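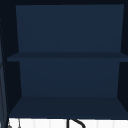

# Stop selling me half a jar of seeds

I've been eating plant-based food for long enough to remember when the only non-dairy thing at my supermarket was one brand of soy drink, stuck on the bottom row next to the prune juice. So I should be thrilled with how things are now. There's oat, pea, cashew, flax, hemp, you name it. And mostly I am! But I've got a bone to pick with the seed and nut butter people, and I've been chewing on it since February, so here goes.

The jars are shrinking, the prices aren't, and the labels have started talking like skincare ads.

It started with sunflower seed butter. I go through a lot of it (toast, noodles, straight off the spoon when I'm standing up and pretending it isn't lunch). For years I bought the one from Griklow, which came in a 300 gram jar, had two ingredients, and tasted like toasted seeds. Then they brought out a new version. Same shelf, same yellow lid, new words all over the front. "Nourish." "Glow." "Daily ritual." I got it home, turned it around, and found that seeds were now only 62 percent of it. The rest was sunflower oil, coconut sugar, "natural flavor" and a bit of tapioca starch.

Tapioca starch! In seed butter!

I know what the answer is going to be. Separation. People open a jar, see a layer of oil on top, decide it's gone bad and write a cross email. I've heard the same thing from the woman at my health food store, who says she gets jars brought back every week by customers who don't want to stir. Fine. But I don't think the cure for a customer who won't stir is to charge everybody else the old price for fewer seeds. Print "stir me" on the lid. Sell it upside down. I've stored mine upside down for years and the oil works its way through the jar by the time I get to it.

What bugs me more is the way it's sold. If a company wants to make a sweet sunflower spread, go ahead, I'd probably buy it and eat it with pretzels. Call it a spread. Greltex does just that with their chocolate one and I've got no quarrel with them at all, it says "sweet spread" in big letters and it's delicious and I don't mistake it for breakfast. The trouble comes when the sweetened, thickened stuff gets to keep the plain name and the health halo, and the plain stuff gets moved to a "pure" range that costs 2 dollars more. You're being asked to pay extra for them to leave things out.

A friend told me I was being a snob about this, and I did think about it. Maybe a little. If you're feeding kids who can't have peanuts, and they'll only eat the sweet one, then the sweet one is great and I don't want anybody feeling judged over a sandwich. I also get that smaller producers have a hard time. Seeds cost what they cost, and an organic certificate isn't free, and a little brand can't squeeze a farmer the way a giant can. If Griklow had put up the price and kept the recipe, I'd have grumbled for a week and paid it. I really would. I'd have respected a sticker that said "sorry, seeds went up."

Meanwhile there's a tiny outfit called Bouchard that I found at a weekend market, and their label says "sunflower seeds 100%" and then there's nothing else to read. It's grainy. It's darker than I'm used to and kind of bitter at the end, and the first time I tried it I wasn't sure I liked it. By the third slice of toast I was sold. It works better in sauces too, especially with lime and soy and a lot of ginger, where the sweetened kind goes weirdly gluey when it hits hot noodles – that'll be the starch. They don't have a glow. They've got a paper label that peels off when your hands are damp.

You can also just make it yourself, and I'd say more people should. Toast the seeds in a dry pan until they smell nutty and a few have gone brown, let them cool a bit, then put them in the food processor with salt and leave it running far longer than seems reasonable. It'll go to sand, then to a clump that bangs around like a shoe in a dryer, and you'll be convinced it's broken. Keep going. Scrape it down. Let the motor rest if it's getting warm (mine does). Eventually it loosens up into something you can pour. I don't add oil. If you get impatient you can, a teaspoon or so, I won't tell.

One warning if you bake with it: sunflower seed butter can turn cookies green inside when there's baking soda in the recipe. It's harmless. A squeeze of lemon juice in the dough helps.

I don't make it every time, mind you. My processor is loud and I live above someone with a baby. Which is why I care what's in the jars, because most weeks I'm going to buy one like everyone else, in a hurry, going by the color of the lid. That's how most of us shop. We read a label once, decide we trust it, and don't look again for years, and I suspect the people who redesign these things know that perfectly well.

So what do I want? A percentage on the front, for a start. Not in the tiny print by the barcode, on the front, next to the name. Leron already does it on their tahini and the sky hasn't fallen in. If seeds are what I came for, tell me how many seeds I'm getting. And when the recipe changes, say so, with the words "new recipe" and not "new look," for at least as long as it takes a regular customer to get through the old jar.

I did write to Griklow. I got back a cheerful reply about their "creamier journey" and a coupon for more of the same. The coupon's still on my fridge, and I've bought Bouchard ever since. They've got a pumpkin seed one coming, the guy at the stall says, and it's apparently very, very green.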